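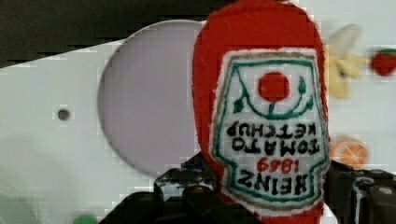 Maiara Bittencourt asked me to put one thing first: the arm at Skulbridge did not stop by itself. Someone had to stop it. I was there on 14/04/2023 for the open day, and she is right.

The Macedo lab runs its kitchen routine over and over, picking up play food and putting it down again. They were on run 326 when the gripper failed to let go. The arm went into its next move anyway and kept pulling, until Genivaldo Teixeira hit the stop button. Nothing broke. Visitors were kept behind a line on the floor the whole time.

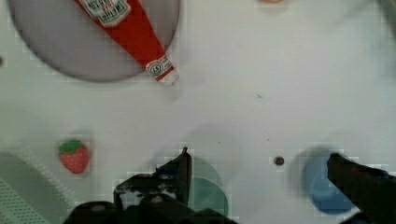 The log said the fingers had opened. They had not – the controller sends the open command and never checks the finger position afterward. Akosua Alhassan showed us the same line in the log from a day in October, so it has happened before. They restarted at half speed and got through the rest of the morning.

I asked whether a position check was planned. It is, but it needs new software for the gripper, and there is no date for that yet.

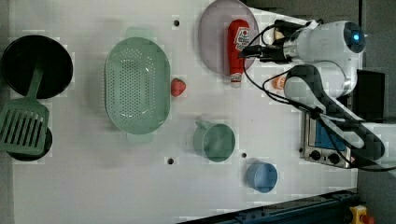 The kitchen table at Skulbridge, with the emergency stop in the corner.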